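Trulldale Pipe & Leaf – Monthly Walk-Through, October
Store no. 2207. Completed by Chanida Meesuk, shift lead. Copies to the Skokeo office and the clipboard by the back door.
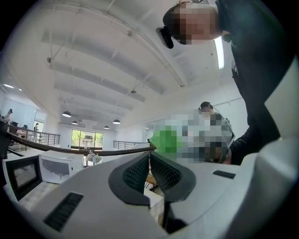
Dark clothing, head-mounted device, leaning in.

Scoring: OK, FIX, or SEE NOTE. Please stop writing "fine I guess" in the score column. It is not a score.

1. FRONT OF STORE

1.1 Age notice posted at door and at register – OK
Door copy has faded to a color I would call weak tea. Still readable. New one ordered.

1.2 ID checked on every sale – OK
Watched for an hour on Sunday. Everyone got asked, including a gentleman who told us he had been smoking a pipe since before the building went up. He was flattered, then he was annoyed, then he bought two tins.

1.3 Aisles clear – FIX
The Drakos display has crept forward again. It began the summer against the wall and now greets people as they come in. Push it back behind the tape.

1.4 Lighters and fluid in locked case – SEE NOTE
Case is locked. The key is hanging on a hook next to the case, under a label reading KEY. Move the key.

1.5 Butane stored away from heat – OK
Moved off the shelf above the radiator after last month's comments, which I will not repeat as I am told they were "a bit much."

2. HUMIDOR ROOM

2.1 Door closes by itself and seals – FIX
Closes by itself about as far as a polite suggestion. Last two inches need a hip. Closer arm wants adjusting.

2.2 Humidity log filled in daily – SEE NOTE
Filled in, yes. Same reading, same pen, same handwriting for eleven days straight. Either we run the steadiest humidor in the state or somebody did this in one sitting. Read the dial, then write the number.

2.3 Distilled water only in humidifier – OK
Jug is labeled. Thank you to whoever added "NOT FOR COFFEE."

2.4 Mold or beetle signs – OK
Checked every open box on the lower shelves. One Gudham box had white dust on the wrappers, wiped clean with a dry brush, likely bloom. Set aside for a week. If it comes back fuzzy, it goes.

2.5 Floor dry – OK

3. BLENDING COUNTER

3.1 Scale zeroed and sticker in date – OK
Sticker good to spring. Zero it before each weigh-out all the same.

3.2 Jars labeled with blend and fill date – FIX
Three jars have no date. One says only "the good one." I opened it. It is quite good. It still needs a label.

3.3 Hands washed, scoops wiped between blends – SEE NOTE
The cherry scoop has been in the Virginia. I know because the Virginia now tastes of cough drops. One scoop per jar, and it lives with the jar.

3.4 Sample pipes – OK
Removed for good. Please stop asking.

4. BACK ROOM AND FIRE

4.1 Extinguishers hung, pin in, gauge in green – OK
Both checked. Tag 1112 is due for service before the end of the year. The office has been told.

4.2 Ash cans metal, lidded, emptied at close – FIX
Metal, yes. Lidded, yes. Emptied, no. Someone had also put a paper cup in there. Ash goes in the outside bin, with water on it, every night.

4.3 Back exit unlocked during hours, path clear – OK
Path had one broom in it. Broom has been spoken to.

4.4 Stock under the sprinkler line – SEE NOTE
Top row of cartons is over the painted mark. The mark is there for the sprinkler heads and applies to Gudham cartons too, even the light ones. Limit for the mezzanine is 300 pounds and I would like us not to find out by testing.

4.5 Smoke detector test – OK
Loud. Apologies to the nail salon.

5. CARRIED OVER FROM LAST TIME

Loose tread on mezzanine stair – done.
Cracked outlet cover behind register – done, new cover is a different white.
Humidor door – see 2.1, and see 2.1 from last month.

Items marked FIX to be signed off on the clipboard with initials. Real initials.

C.M.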